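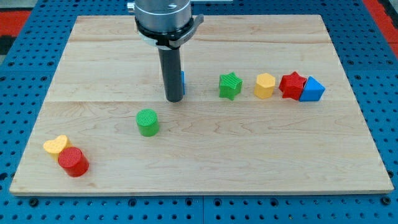 ## Pullon shape blocks go to 22 preschools in June

Pullon, the small workshop that makes wooden learning materials, will send its first large order of colored shape blocks to 22 preschools in June. The order covers 800 blocks and 112 boards, along with a short guide for teachers.

The blocks are small and simple, and they are meant to be laid out on a board of light-colored wood large enough for several children to work at together. The boards are made from wide pieces joined edge to edge. They have no printed outlines or cutouts, so a teacher can set the blocks in rows, spread them out or pile them at one end.

Georges Karaki, who started the workshop with Hiba Masri, said the plain board was the part they argued over longest. Early versions had recesses for each shape, and children in the first test classes finished them in a few minutes and walked away.

"With a flat board they stayed longer," Karaki said. "They made lines, they made faces, they traded pieces. We stopped cutting recesses after that."

Masri handled the colors. She said the paint was changed twice after teachers complained that two of the shades were hard to tell apart under classroom lights. The final set was approved in the spring.

Preschools that ordered will get their boxes in two deliveries. The first goes to schools in the north of the district, and the second follows when the remaining boards have been oiled and packed. Ayman Karam, who is in charge of shipping, asked schools to check each box against the packing slip and report missing pieces within ten days. Replacement blocks are free during the first school year.

The guide has 12 activities, most of them for groups of three or four children. They include sorting by color, copying a row laid out by a partner and finding which block has been taken away. Bakari Waweru wrote the text and tried the activities with two classes over the winter. He said the copying game works best with fewer than ten blocks on the board.

Schools not included in this order can put their names down for the next one, planned for the fall. The workshop has received 382 requests for single sets from families, and those will be filled after the school orders are complete.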